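Questions About the Sorting Arms at Prallness

Last updated July 1, 2025

Plenty of you have stopped Siham Ezzat or me in the hallway since the arms were announced, and we've enjoyed those talks, even the grumpy ones! These are the questions that keep coming back, answered as plainly as I can manage.

Will anyone lose their job?
No. The 3 people on the mixed returns bench stay in the department on the same pay. Two of them, Taha Alaoui and Hala Bensaid, have already started spending part of their shift on setup and checking, and the third will join them once training is done.

What happens to my hours?
Your hours stay as they are. Breaks too. The arm stops when the bench is unstaffed, so please don't feel you have to eat lunch standing next to it.

Do I need to know programming?
Not at all. Training takes about 90 minutes, and Kauko Tikkanen is a very patient teacher – I pressed the wrong thing twice and he just put the kettle on.

What does it pick up?
A bit of everything, because mixed returns are a bit of everything. Soft things and odd shapes get the most attention at the moment. The bin in this picture has an ear of corn and a dark work glove in it, with the gripper right over the glove.
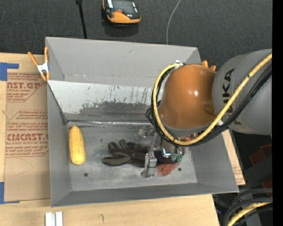

What if it drops something or gets stuck?
Press stop, wait for the arm to come to rest, and call whoever is on setup. Please don't reach into the bin while it's running, however tempting it is. A dropped item is never written up against the person at the bench.

Is it recording me?
The camera looks at the work area and is there for the sorting. Moataz Metwally will gladly show you what it sees if you drop by his desk.

Who do I talk to if I'm still worried?
Siham or me, any time, or leave a note in the box by the Dududia entrance if you'd sooner not sign your name. We read them all, and new answers get added to this page.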